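Gobnait Brophy
Tue 22 May

The faculty has put out its plan for modern languages and the consultation closes at the end of next week. I teach on the Turkish side and have done for 14 years. A thread on what the plan says, as I don't think many people have read to the end of it.

The short version is that Turkish stops being a degree subject. Students already here can finish. From the year after next it becomes an evening option, no credit, paid for separately. Portuguese and Dutch go the same way. French, Spanish and German stay but lose their final-year literature papers.

The reason given is numbers. The plan says we had too few first-years to cover the cost of teaching them. I don't dispute the first-year figure. I do dispute what was left out.

What was left out is everyone who takes Turkish as a second subject or as a module from another school. Law sends us people. So does nursing, more every year. They sit in the same rooms and write the same essays, and on the spreadsheet they belong to somebody else.

I asked for the full count in March and got it after a fair bit of chasing. Across all the languages, 1247 students took at least one module last year. The plan uses 580, the number registered on a language degree. Both numbers are correct. Only one of them is in the document.

People ask who does Turkish at a university like ours. Mostly local students. A lot of them grew up in Dudley or nearby, some with a grandparent who speaks it and some with no link at all who liked the sound of it at an open day.

A word on Varside, which comes up on page nine. It's the online platform the faculty wants to buy in for the evening courses. I've had a trial login since Easter. It is decent for vocabulary and not bad on verb endings. It marks a translation right or wrong against one stored answer.

You can't teach a poem that way. Last term I gave second-years a short one with the word tatlı in it, which can be sweet, or dessert, or a pleasant sort of person. We spent most of an hour on it. Four students came up with four versions, and I'd have printed any of them.

The platform accepts "sweet". I tried "kind" and lost the mark.

I raised this at the staff meeting and was told that literature could be "signposted". I asked what that meant and was told it meant a reading list.

Some history, for newer colleagues. When I started there were three of us in Turkish and a shared post in Persian. The Persian post went first, when the person in it retired. Then one of ours moved to a job abroad and wasn't replaced. Each time we were told it was a pause.

So there are two of us now. We cover language at all levels, the novel course, the film course and the translation workshop. Last year we dropped the poetry option to make the hours work and moved the poems into the workshop. I mention this because the plan describes our provision as "narrow".

The translation workshop is the part I'd fight hardest for. It is open to anyone with two years of the language. Each student picks something that has never been put into English and works on it from October to May. They read drafts aloud and argue about commas.

At the end we make a booklet, which is called Oma. The name came from the first group, who did it jointly with the German and Dutch students, and the first piece in it was about somebody's gran. The Dutch side dropped out after a couple of years and the name stayed.

We print 50 copies on the department machine. They go to the library, the students and their families, and a few to schools that ask. The launch is in the first-floor common room with tea and whatever people bring.
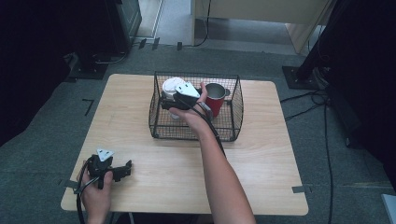 This year's launch is still on. It's the second Thursday in June, from five. Eight students are reading and one of them is a nursing student who has translated a set of letters from a hospital ward. Anyone can come and you don't need any Turkish.

Back to the plan. If you want to respond, the form is on the staff pages under "Consultations", not under "Faculty news" where the email says it is. Students can use it too. It asks for a school and a year of study but you can leave your name off.

There are six questions. The first four are about the timetable and fees. Question five is the one about closing degrees, and it is worded as "Do you support a sustainable portfolio?". You can write in the box under it without ticking yes or no. I checked with the office.

Things that would be useful to say: whether you took a language module from another school, whether you'd have taken it as a paid evening class, and what you read on it. Please use your own words. Identical responses get counted as one.

I've been asked whether the decision is already made. I don't know. The evening timetable exists in draft and I've seen it, with Turkish on a Wednesday from six to eight – so make of that what you like. The vote is at the faculty board in June and there are still people on it who say they haven't decided.

I've also been asked whether I'm leaving. No. I'm marking.

For former students who have been in touch: thank you, and yes, you can respond as well. Choose "other" on the first page. If you still have any of the early booklets, the library is missing the second and third issues and would like to borrow them for scanning.

I'll post the link to the board papers when they go up.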